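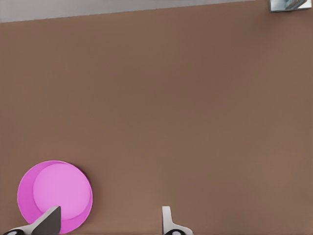

I spent most of a winter in simulation before I bought a single piece of hardware, and I'd tell anyone planning a first tabletop arm to do the same. A pink bowl on a brown table costs nothing to knock over when it's rendered! What you get out of it is a shopping list, and that's what I want to help you write.

## Step 1: Pick one task and run it in sim

Mine was picking up a bowl. Boring, I know, but bowls are wide and slippery, and they tell you a lot about the gripper you need. Write down two numbers as you go: how far the fingers have to open, and how far out the arm has to reach. I kept mine in a plain text file next to the scene files.

## Step 2: Get quotes for the whole cell

I asked two suppliers, Kultbridge and Clondside, for the same thing: arm, two-finger gripper, controller, cables and a mounting plate. Kultbridge came back at $2,809 and Clondside at $2,531. Easy choice, right? Well, the cheaper quote left out the mounting plate, and shipping was on a separate page (I missed it the first time). Ask for one total, delivered, and make them list what's in the box.

## Step 3: Set aside money for the small stuff

I put $300 in its own line for things that never show up in a quote:

- spare fingertips
- clamps and a decent tabletop
- a power strip with a switch you can reach
- a camera mount
- bowls, cups and whatever else you plan to pick up

Fingertips ate more of that than I expected. If you can, order a spare pair with the arm so you only pay shipping once.

## Step 4: Measure your table

Go back to your sim and set the tabletop to the size of your real one. Then put the bowl in the spots you care about, including the awkward ones close to the arm. I did this late and had to move my whole plan to a deeper bench.

## Step 5: Wait on the extras

My wish list had a second camera and a force sensor on it. I gave myself 5 weeks with the basic setup before ordering either one. The camera made the cut. The sensor is still in a browser tab, and I look at it more than I should.

If your quote has a lead time on it, get that in writing before you pay the deposit.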